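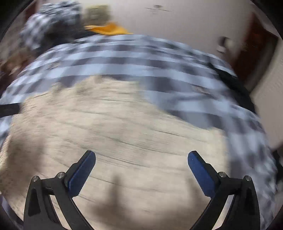

Linen service extended to Engelhardt House

Residents of Engelhardt House will have their bed linen changed and folded in their own rooms from May, following the extension of the household linen service already in place at Camemier Court. The service covers checked and plain bedsheets, pillowcases, blankets and the larger cream cloths used as bed covers.

Under the previous arrangement, items were collected at the door, sent to the central laundry at Stekau and returned folded in bundles. Residents told the housing office that bundles were sometimes delivered to the wrong landing, and that large pieces were difficult to spread and fold alone. Linen will continue to be washed at Stekau, but it will now be brought to the room, laid out on the bed and either made up or folded for the cupboard, as the resident prefers.

The extension brings the number of rooms served to 373. During the last quarter at Camemier Court, 1081 changes of linen were completed, and the office received two complaints, both concerning the time of the visit.

"Residents asked for help with the part of the work that is hardest on the back and shoulders," said Nidia Betancur, Head of Household Services. "A full-sized cover is awkward to handle in a small room, and we have planned the visits to allow enough time for it."

Visits will take place between 9.30 am and 1 pm. Residents are asked to clear personal belongings from the bed beforehand and to keep any item that requires hand washing separate. Privately owned covers may be included, provided that they are marked with the room number on the inside hem. Marking tape is available free of charge from the ground floor desk.

Zoriana Hordiienko will coordinate the service at Engelhardt House. Residents who do not wish to take part may keep the door collection by informing her in writing. Arrangements at Gisunier Lodge are unchanged.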